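The Spare Key Problem

9 September 2018

I have lived in Skarnstead for 15 years and in that time I have handed out spare keys to my front door the way other people hand out zucchini. Last month I locked myself out in my socks and got to find out where they all went.

The first went to the neighbors on the left, who moved away in April and took it with them. They were very nice about it on the phone. They even offered to mail it, and I stood on the step and said yes please, as though I could wait there for the mail.

The second was under the flowerpot. Everybody knows you shouldn't keep a key under the flowerpot, so at some point I had moved it somewhere smarter. I checked the gutter, the shed, the inside of the hose reel and a hole in the wall where I put my hand on something that was alive and not a key.

The third was at my old job. Drawer, left side, under the takeout menus. I haven't worked there in six years but I can still picture it in there, next to a stapler I also miss.

So I called Ponari, the locksmith by the station, who quoted me 200 for the callout and said it would be a couple of hours. I went and sat in the Nenis cafe with no shoes on. Let me say a word for the Nenis here, because they brought me a coffee on a promise and didn't once look down. The cake was dry. I ate it anyway, on the same promise.

The locksmith opened my door in less time than it takes me with the key. I had been hoping for some drilling, or at least a bit of a frown, something to make the money feel earned. He asked if I wanted a new lock while he was there and I said no, the old one clearly worked fine, it had kept me out all morning.
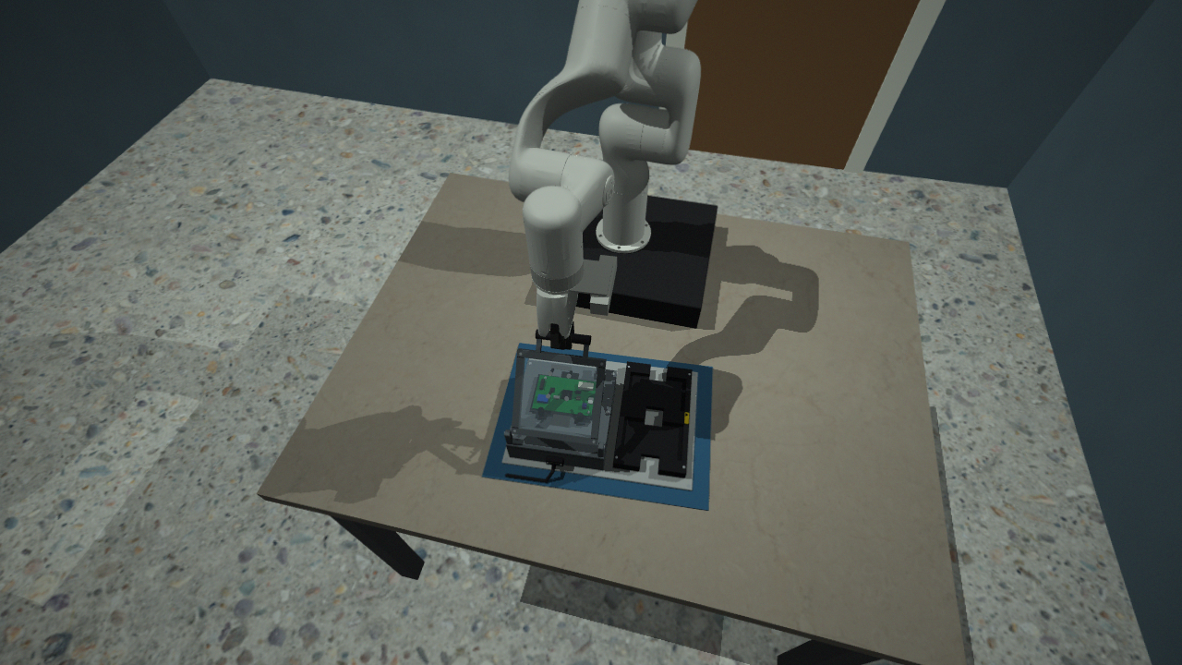

The sensible thing would be one of those little boxes with a code that you screw to the wall. I bought one, a Matei, which came with 2 screws and a leaflet in 16 languages, and it has been sitting on the hall table ever since while I think about the code. It can't be my birthday. It can't be the house number. It has to be something I will remember in the rain, in socks, in a temper, and so far the only number that fits is the one for the pizza place, and that has too many digits.

In the meantime I had three new keys cut. One is with the neighbors on the right. One is at my sister's, a four hour drive away, which even I can see is a flaw. The last one I hid very cleverly in the garden the same evening, and I went out yesterday to check on it, and I would like it back if anyone finds it.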